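Project report, second draft
Unit: Materials, Waste and Society
Topic: Does the Redevville e-waste drop-off do what it claims?

## 1. Why I picked this

The Redevville council flyer says that old electronics left at the transfer station are "given a second life". I wanted to know how much of that sentence holds up. My starting view was doubtful, and I should declare that, as it probably coloured which questions I asked.

## 2. Method

I read the published summaries for the drop-off program, handed out a paper survey at the library and outside the Flokska hardware store, and spent 9 afternoons at the transfer station writing down what people put in the cage. I gave out 200 surveys and got 44 back. That's a poor return, and people who bother to fill in a form on recycling are likely the ones who already recycle. I wouldn't lean on the percentages.

## 3. What was in the cage

I logged 376 items. Printers and old tellies made up most of the bulk, with a long tail of chargers, kettles and cordless phones. Desktop computers were less common than I expected, but they are the items the flyer talks about most. Opened up, a desktop offers a fair bit that can be taken out whole, such as the power supply, the cables and the board.

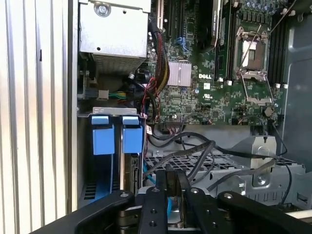
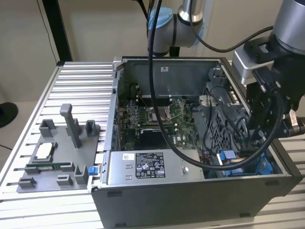
The trouble is that "can be taken out" and "is taken out" get treated as the same thing in the program's summaries. Isico, the contractor that empties the cage, reports everything by weight collected. A pallet that goes straight to the shredder counts exactly the same as a pallet of working machines passed on to a school. I wrote to ask for a split between reuse and shredding and was sent the same brochure I'd quoted in my letter.

## 4. The Cheon comparison

The neighbouring town of Cheon is held up as the model program. Its depot has a resale shelf, and I saw two monitors and a radio on it when I visited. Cheon's summary claims a "high reuse rate" without saying what the rate is or what it's a rate of. It may well be doing better than Redevville. I couldn't find anything that would show it either way.

## 5. Survey answers

Most respondents said they kept dead devices at home in a drawer or the garage. The usual reasons were worry about personal data and not knowing the opening hours. Several thought the service cost money. It's free, though the sign at the gate lists only the general tip fees, so I can see how they got there.

## 6. Problems with my own work

- All my visits were after school, so I missed the morning drop-offs.
- I counted items and Isico weighs them, so our figures can't be compared.
- Question 4 on the survey was leading. I'd reword it.

## 7. Finding

The drop-off collects electronics. Whether it gives them a second life is not something the council has published evidence for, and I'd want the wording taken off the flyer until it has.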